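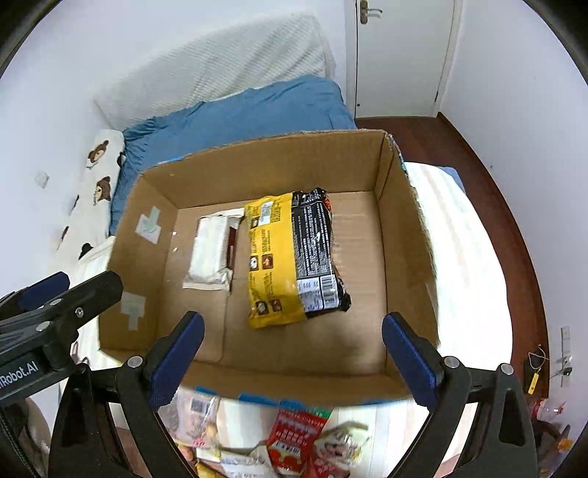
What is the Clilon pad slip fault?
A loss of grip in two-finger grippers, in which the finger pads close on the crimped seal of a bag instead of its filled body and the item drops during the lift.

The Clilon pad slip fault is a recurring failure in the packing of bagged snacks into cartons. It was first logged in February by Eltoseck, the operator of a packing line in Brirnora, and was traced to the controller of the Wendt gripper. The controller read pad contact as a completed grasp – no check on grip width was made before the lift.

In a test of 2,000 picks, 170 items were dropped. Of these, 77 fell outside the carton and 19 landed on the linkage, where film caught in the joints and stalled the fingers. The stall was classed as a safety matter, as staff had been clearing film by hand with the drive still powered.

A revised controller, released on 2022-10-16, rejects any grasp narrower than a set limit and cuts drive power on a stall. Slips on very thin wrappers are still reported.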